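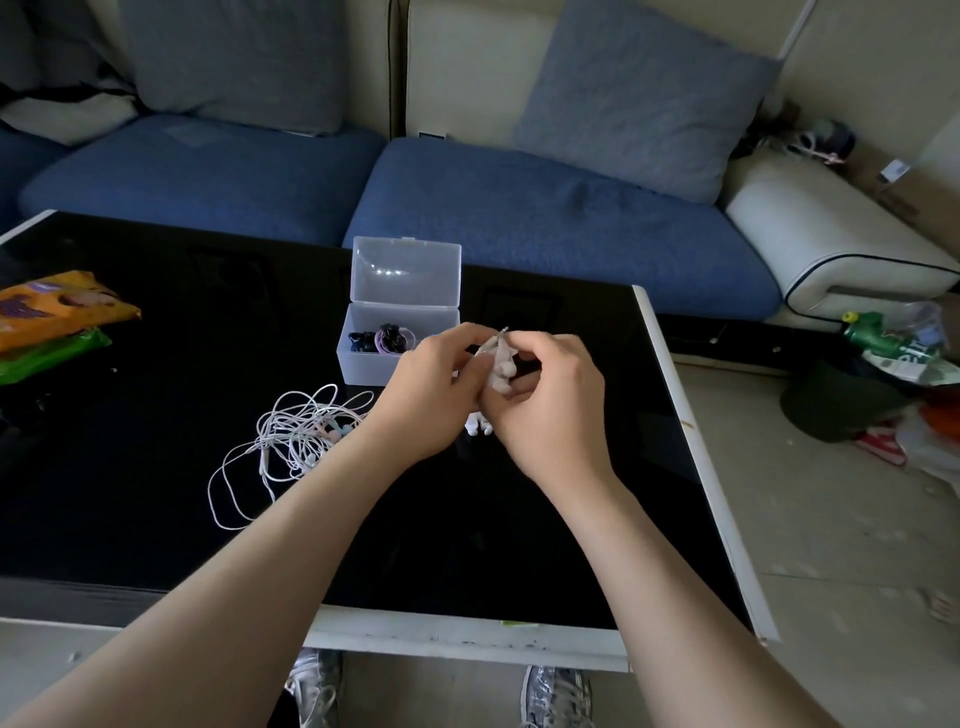 ## Hi from Sandcombe!

I'm Meriem Belkadi, and Sandcombe is what happened when I got hooked on untangling other people's earphones (my cousins started it, they kept handing me theirs at family lunches). Now it's a proper little business! You send us your old wired pairs, we get the knots out, coil them up and pass them along to schools and libraries around Ollham.

We opened in April with 20 pairs and a clear box with a lid, and I still like a clear box best. You can see the black ones and the blue ones without digging, and once they're coiled they stay put. Loose in a drawer? Give it 2 days.

My one rule is no yanking. Find the plug end first, loosen the middle of the knot with your fingertips, and let the earbuds come through last. Put some music on, it helps!

Got a bag of them at home? Drop it off at the Manalo Street door, any size, knots very welcome.

Meriem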